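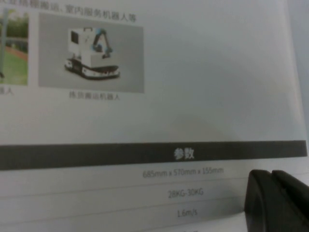 Equipment planning meeting, Fendham workshop, January

Present: Meifang Liang (chair), Shiyu Xue, both of the Jindby night crew leads, Rosa's replacement from stores, and me on the keyboard again. Apologies from accounts, who sent their questions by email.

We started a bit after 2 p.m. as the kettle was being difficult. Meifang asked if everyone had read the last minutes. Most of us had, so they're passed, with one fix: the shelving quote was for the Jindby store and I'd typed Fendham. My mistake, sorry.

1. Mobile picking robot

This took up most of the meeting. We want one wheeled unit with an arm to run parts bins from the store out to the benches, and we need a number in the budget before it closes.

Shiyu went through the Chinese brochure for us and translated as she went. The model we're keen on is listed as a picking and transport robot - low wheeled base, tall white body, arm on top. The spec table gives 685 mm x 570 mm x 155 mm, a weight of 28 to 30 kg and a speed of 1.6 m/s. I've put those in the comparison sheet exactly as printed.

Then we got properly stuck on the 155 mm. If that's a height it can only be the base, because the body is clearly a lot taller than that. Shiyu thinks the table may be for the chassis by itself and that the weight could be too. I'd already worked out the ramp loading using 30 kg for the whole lot, so that's going in the bin until we hear back. Shiyu to write to the agent and ask for overall height with the arm folded, total weight, and what it can carry.

The width looks friendly at least. Our tightest aisle at Fendham is the one behind the paint cupboard, and I measured it at 700 mm with the bins pushed in. That leaves us 130 mm if the 570 is the widest part, and everyone went a bit quiet at that. One of the night leads said she wouldn't push a trolley down there with that much room, never mind let something drive itself. We agreed to move the bins to the other wall whatever we end up buying. Stores will do it when the new labels come.

On speed, 1.6 m/s is quicker than any of us want indoors with people carrying things. Meifang wants to know if we can set a lower limit ourselves and lock it, or if it has to be done by the supplier. Added to Shiyu's list.

2. Stavell and Salazar

I rang Stavell for a local option. They'll do a lease, with servicing included, but they won't put a price on paper till they've walked the site. Fair enough! I've asked them to come in the morning, when the floor is at its busiest, so they see it at its worst.

Salazar only sell the base and arm separately and we'd have to marry them up. I quite liked the idea (I like a project, everyone knows this) but Meifang asked who'd be looking after it in two years' time and I didn't have a good answer. We're keeping Salazar on the list as a fallback and not chasing them for now.

3. Money

Meifang has $2000 set aside this quarter for getting the site ready, separate from whatever the robot costs. So far we've got:

Floor patching by the roller door, $600
Line marking, $127
New power point for the charger, still waiting on the electrician

Accounts asked by email if freight and duty would be on top of the brochure price. The brochure pages we've got don't show a price at all, so I'll tell them that, and Shiyu will ask for a landed cost to Fendham with the arm and charger itemised. Accounts also want to know if we could share one unit between Fendham and Jindby. Short answer from both night leads was no. The longer answer was about who'd be loading it into the van.

4. Training

Night crew would like their own session, on their own shift, and not a recording of the day one. Agreed straight away. It goes in the quote request as a separate line.

5. Other business

The comparison sheet is on the shared drive in the planning folder. Please put your questions in the comments column and leave the figures alone - somebody's changed millimetres to centimetres once already and it took me ages to find.

Actions

Shiyu: agent questions on height, weight, payload, speed limit and landed cost
Me: Stavell visit, reply to accounts, redo the ramp sums once we have the real weight
Stores: shift the bins behind the paint cupboard
Meifang: chase the electrician

Closed at 3.20 p.m. Next meeting once the agent has replied.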